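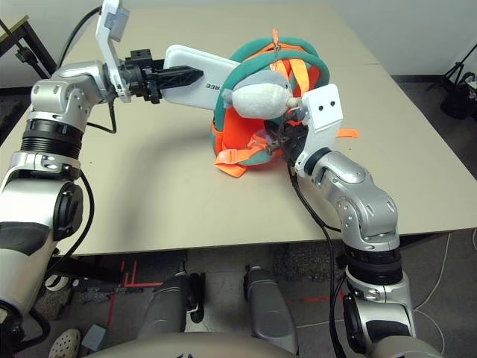

Both arms on the backpack, left gripper up against the white plate, right one clamped on the front.

Blog > Robots > Software

26 June 2021

So I've spent most of this month on a bug that wasn't where I thought it was, and I want to write it down while I still remember the order things happened in. If you only come here for the soldering posts, sorry, there is no soldering in this one!

The short version: the two-arm controller on our bench robot would go along nicely until both grippers had hold of the same soft thing, and then it would start to hum. Not a sound exactly (well, a bit of a sound), more a tiny back-and-forth in the wrists that got bigger the longer you left it. With a cardboard box, no problem. With the teal and orange kids' backpack, every single time.

Some background on the software. We run a planner called Cillar, which I didn't write, and under it a control layer called Sostitz, which I mostly did, so you can guess where everybody pointed first. Cillar looks at the head camera, decides where the two grippers should go, and hands over a path for each arm. Sostitz takes those paths and turns them into joint commands, and it is also supposed to soften things up once there's contact, so the arms give a little when something pushes back. On a stiff object that works great. The object pushes back right away and both arms settle down like they should.

A backpack doesn't push back right away. It squishes first. You press on one side, the padding gives, then a moment later the other arm feels a nudge through the fabric and reacts to it, and that reaction comes back to the first arm, and off we go. I figured this was the whole story, so I did what I always do and turned the gains down. The hum went away and so did the grip. I got a very calm robot that let go of things.

I lost a week there, going up and down with one number in a config file. I am not proud of it. The number started at 300 and I think I tried everything under it that looked nice when written down.

What finally got me moving was plotting both wrists on the same time axis, which I should have done on day one. The logging tool we have (Allico, I've complained about it here before) saves each arm to its own file, and each file starts its clock at zero when that arm's driver wakes up. So I'd been looking at two neat little plots side by side and lining them up by eye. When I stuck them together properly, using the one shared message they both get from the planner, the right arm's contact reading was showing up 42 milliseconds behind the left one. The arm itself was fine! The reading was just old by the time Sostitz looked at it.

Forty-two milliseconds doesn't sound like much, and for a cardboard box it isn't. For a loop that runs every 11 milliseconds it's ages. The left arm was reacting to the present and the right arm was reacting to the past, and the backpack sat in between, happily passing the argument back and forth.

The cause was so boring. The right arm's messages went through a smoothing filter that I'd added last August to hide some noise from a bad connector. We replaced the connector. I never took out the filter. There was even a comment next to it, in my own words, saying "temporary". I laughed, then I got up and walked around the parking lot for a while.

Taking it out fixed most of the hum. The rest I fixed with a change I should have made anyway — the two arms now share one idea of how hard they're squeezing the thing between them, and that squeeze gets controlled separately from where the thing is going. Before, each arm only cared about its own push and assumed the other one would sort itself out. If you've ever carried a couch with somebody who won't talk to you, you know how that goes. The code for it is 83 lines and I expected a lot more. Most of it is bookkeeping about which way each gripper is facing, and I got a sign wrong in there twice.

Perception is the next headache. Cillar still wants to treat every object as a solid shape, and a bag with dangling straps and a plush head on the front is a pretty mean test for that. The straps keep getting counted as part of the body, so the planner thinks the bag is a lot wider than it is and picks contact points hanging out over nothing. For now I have a really dumb cleanup step that throws away anything thin and flat near the tabletop before the shape gets fitted. It works on this bag. I have no faith in it for the next bag, and a folded jacket would probably vanish completely.

I want to try the shape tracker from the Seixas toolkit, where the outline is allowed to bend between camera updates. I got it to build on Thursday night after a long fight with library versions, and so far all it does is print a warning and quit, but it prints the warning very fast.

Also on the list: one clock for all the logs. I've put that on the list before. This time I've already made the branch, and the first thing I did on it was search the whole code base for the word "temporary". There were more hits than I'd like, and two of them are in the gripper driver, so that's my Monday.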